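Upendo Mutiso
November 21, 2025

Spent this morning on the two-arm table again. Writing down what got done so the next person at Gumthorpe doesn't have to ask me.

The left arm had been drifting. Not much, but enough that the gripper came down 9 mm off where it should be by the end of a long session. We had been re-zeroing it in software since October and it kept coming back.

Found it in the mount. Two of the bolts holding the base to the left rail had backed out. You could rock the whole arm with one hand if you pushed at the shoulder. Pushing at the wrist didn't show it, and that was where everyone had been pushing.

Pulled all the base bolts, cleaned the threads, put them back with medium threadlocker. Marked each head with a paint pen so you can see at a glance if one has turned.

Did the right arm the same way. Its bolts were fine but I wanted both sides to match.

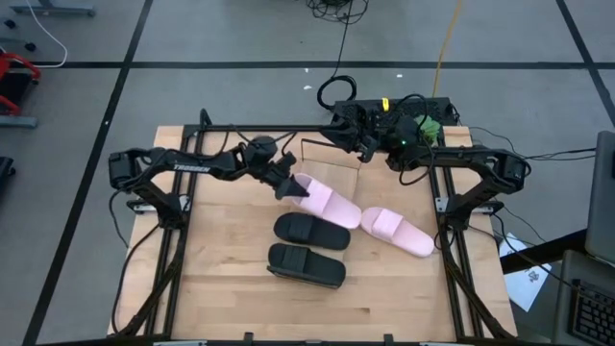 After that I ran the homing routine on both arms, left first, then right. Do it in that order with our config. If the right one homes first the left throws a timeout and you have to start over.

Then the repeat test: 200 moves to the same point, with a dial gauge on the table. Left arm stayed inside 1 mm the whole way. Good enough for what we do with it.

Cables next. The bundle from the left base was pulling tight whenever the arm reached across. I gave it more slack and put a new tie on the rail. Leave the slack alone, please. It looks untidy but the arm needs it at full reach.

Bình Đào asked if the servos should be swapped while we're at it. I don't think so. The log shows 142 hours on the left shoulder pair and the temperatures are normal. I'd look again at the next service.

Gripper fingers are a different story. The pads on the left one are worn smooth near the tips. Elsa Myklebust has a set on order – until they come, keep the grip force at 34 percent or lower in the Clolon settings. Higher than that and it squeezes things out sideways.

The service sheet is updated in the Shemweta folder. I added a line for checking the paint marks. It takes a minute, so do it before you power up.

One thing still open: the right arm makes a faint click when the elbow changes direction. Doesn't show in the numbers. If you hear it get louder, stop the run and message me or Caroline Kombo.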